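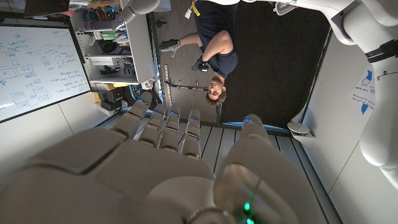

The white hand at the Sternside workshop, with blue lights at the fingertips. In the background, a man wearing the sensor gloves.

The course at Sternside begins at six in the evening, when the other classes have gone home. This year it has 20 students, and they have one task for the whole term: to make a robot hand follow a human hand well enough to set a table.

The students named their project Voto. One person puts on the gloves and moves the fingers, and the software must translate this movement for the robot. On paper it sounds simple. In the first month the thumb gave the most trouble. A human thumb turns in a way that is difficult to copy, and the early program closed it too soon, so a cup was pushed away before the fingers came around it.

"We spent 36 hours only on the thumb," says one student from the software group. "I started to look at my own thumb on the bus."

The group from Avier, the partner school, works on the same task with another method. They do not use gloves. They record 100 short movements and let the program choose between them. The two teams meet in August for the Hämäläinen Cup, where each has 48 minutes to place plates, cups and spoons for four guests. A broken plate costs points, and a spoon on the wrong side costs points too - this rule caused a long discussion between the schools.

The wearer of the gloves also needs training. The students learned that slow movements are not always better, and that a tired arm starts to shake after a few minutes. Now they change the wearer after each place setting. For the spoons they still have no good solution, and the next two evenings are reserved for them.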